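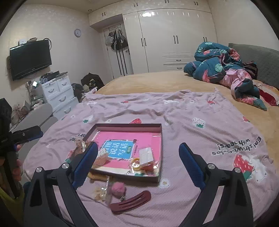 Miudezas em cima da cama, à espera de destino.

A cama é o pior lugar da casa para arrumar coisas pequenas, e quase toda a gente a usa para isso. Percebo a tentação: é larga, é macia e tem luz. Despeja-se uma gaveta em cima do lençol e vê-se tudo de uma vez, o gancho de cabelo, o pompom do porta-chaves, o pacotinho transparente com bugigangas, a caixa aberta com um livrinho lá dentro.

O problema é a hora. Quem começa às 17 quer dormir na cama nessa mesma noite, e o que sobra volta para a gaveta aos punhados. Foi o que me aconteceu em fevereiro, duas vezes. Um lençol estampado, com morangos e flores, também não ajuda: uma mola cor-de-rosa desaparece no desenho.

A Bohdana Horobets, com quem partilhei casa, defendia o contrário. Dizia que a cama obriga a acabar, porque ninguém se deita em cima de ganchos. No caso dela funcionava. No meu, acabava tudo numa cadeira.

Hoje arrumo na mesa, uma gaveta de cada vez, com um tabuleiro de rebordo alto. Não compro caixas novas. As que já vieram com alguma coisa servem bem, desde que se tire o plástico, e esse é o passo que mais gente adia. Um pendente guardado na embalagem ocupa o dobro do espaço e nunca chega a ser pendurado em nada.

Também deixei de separar por cor. Separo por uso: o que vai no cabelo, o que vai nas chaves, o que é papel. O resto fica numa caixa só, e quando ela enche escolho o que sai.

Santino Farías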